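3.2 How households came to keep their boxes

Most of the people we spoke to in Istside had never thought of themselves as keepers of anything, and yet the cupboards told a rather different story. Over the autumn we collected 1,541 short diary entries about cardboard packaging, the bulk of them written in November, when parcels were arriving thick and fast. 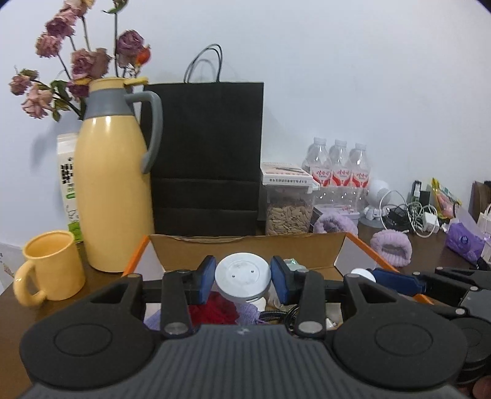

A box, once emptied, tended to wait by the door for a day or two (often longer, bless them) before anyone decided its fate. Shoe boxes and gift boxes did best of all. Of the 200 homes in the Condeck survey, 101 had at least one box that had been in use for more than 7 years, usually for letters, wool or odds and ends. 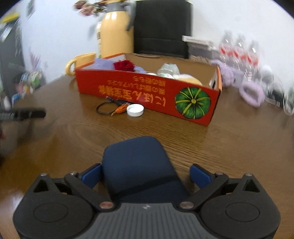

Figure 4. Open box with printed sides, on a table.

We were touched by how fondly people wrote about printed boxes in particular. A cheerful picture on the side seemed to buy a box several more years of life, even when the corners had gone soft and the lid was long lost. Plain ones were folded flat with far less fuss, though the Semwal diaries include some lovely exceptions, and we come back to those in Section 5.

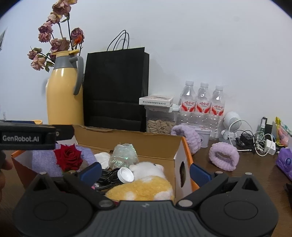
Figure 5. Open cardboard box on a wood-grain tabletop.

Size mattered too, as one might expect. Boxes that fitted a shelf stayed, and the larger ones went up to the loft or out with the recycling.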